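Call for Participants: Fault Review, Two-Arm Kitchen Station

The Akuddale laboratory invites applications from adults to take part in a review of handling faults at its kitchen station.

In August a gripper failed to release a plate on command and the arm continued to its next position. No injury occurred. Work at the station was suspended while the fault log, which holds 2,688 entries, was examined. Of these, 181 were classed as late release and remain unexplained.

Participants will watch recorded and live plate handling from behind the safety line and press a stop control whenever they judge a movement to be unsafe. No technical knowledge is required. Each session lasts two hours, and 19 places are available.

Applicants must be aged 18 or over and able to attend a safety briefing. Travel costs will be repaid.

Please apply in writing to Tove Baldursdóttir, Safety Office, Room 738, quoting "Plesen review". Questions about the fault itself should be addressed to Chia-hao Chou. 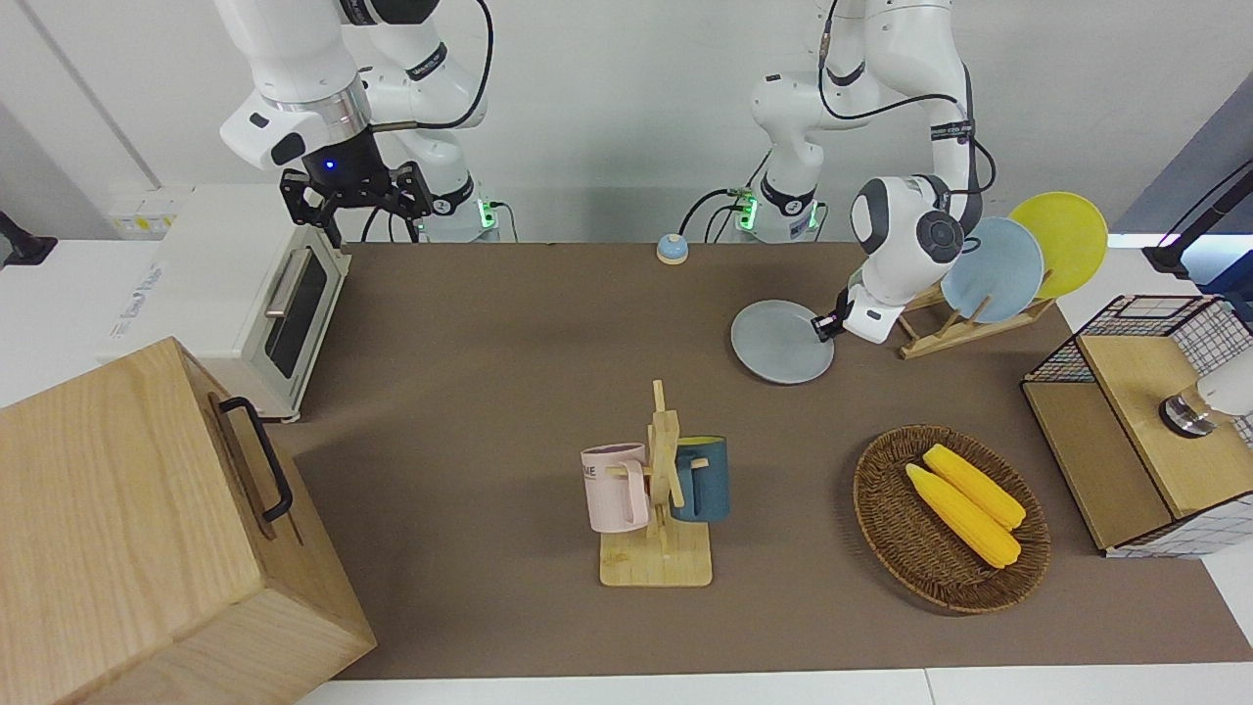
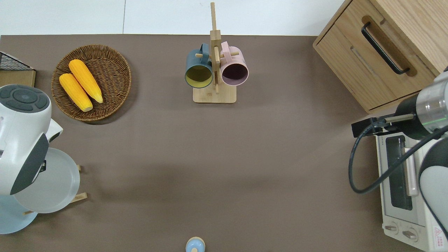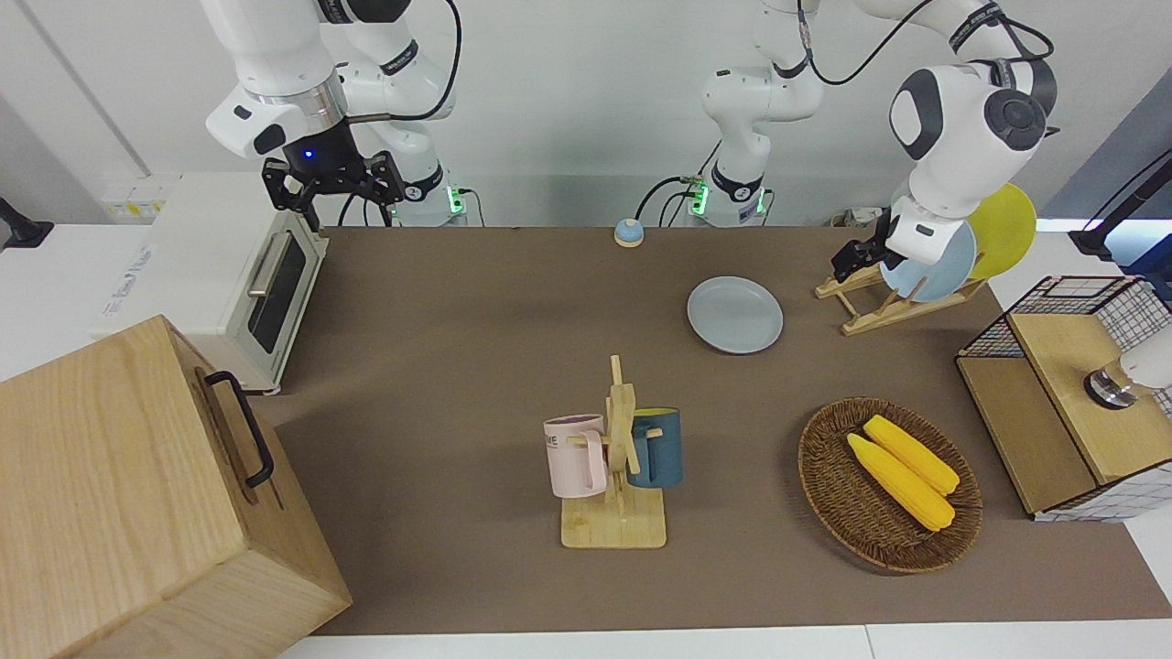 The two-arm kitchen station, Akuddale laboratory.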